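Sorting and Labeling Household Keys

By Ivana Salinas
Monday, April 8, 2019
Reading time: 7 min
Print this page | E-mail this page

Most households hold more keys than locks. The procedure below covers sorting, identification, cleaning and storage. Allow an evening for it, longer if there are padlocks in the garage.
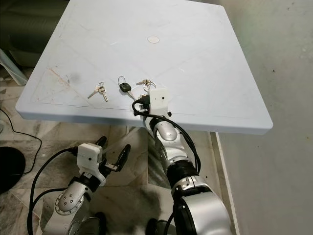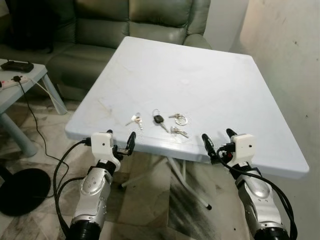 Start by collecting every key in the house before testing any of them. Check coat pockets, the kitchen drawer, the glove compartment and the hooks by the back door. Put everything on a flat, light-colored surface with good light. A white folding table is suitable, and scuffs in the top do not matter for this work. Keep each ring as its own group at this stage, with the car key lying separately between the house sets, and leave enough space that blades from different rings do not overlap. Do not open any split rings until the groups have been written down. Two keys that have shared a ring for years usually belong to the same building, and that information is lost once they are apart.

Testing

Take one group at a time to the doors. Insert the key fully, then turn with two fingers only. A key that needs wrist force is either the wrong key or a poor copy. Mark results on paper in three columns: opens, enters but does not turn, does not enter. Test both directions on deadbolts. Test padlocks with the shackle under no load.

A key that enters without turning is often cut for another lock of the same make. Put it aside with a tag reading "same keyway" and try it on sheds, mailboxes and cabinets before discarding it.

Labeling

Do not write a street address on a key tag. Use a short code and keep the list elsewhere. My own tags are Trurnari fiber discs, sold in bags of 50, marked in pencil and sealed with clear tape. Ballpoint fades. Stamped numbers last longest, but the cheap stamp sets give uneven depth below a certain size. The Skullik set I used on the rental keys wandered badly on the figure 4.

For a shared set, one code per door is enough. Key 461 in my list is the cellar at the Prukudgate house, and it has kept that number through two changes of lock.

Cleaning

Wipe metal keys with a cloth dampened in warm water and dish soap. Dry at once. Work a soft toothbrush along the cuts, where pocket lint packs down. Do not use steel wool on plated keys. Keys with a plastic head should not be soaked, as many contain a chip or battery. Wipe the head only, and dry the seam with a cotton swab.

If a clean key still sticks, the fault is probably in the cylinder. Use a dry graphite or PTFE lubricant, one short puff, and run the key in and out several times. Household oil collects dust and should be kept out of locks.

Split rings

Open a ring with a staple remover or a blunt table knife. A ring that stays gapped after closing has been overstretched and should be replaced. Large rings are easier to load but let the keys twist across each other. For more than five keys, use two smaller rings joined by a clip.

Storage

Spares go in a closed box away from the entrance. I use a Deng steel cabinet with numbered hooks, fixed to studs inside a closet. Check the list against the hooks once a year. I do mine in June, with the smoke alarm batteries.

Print this page | E-mail this page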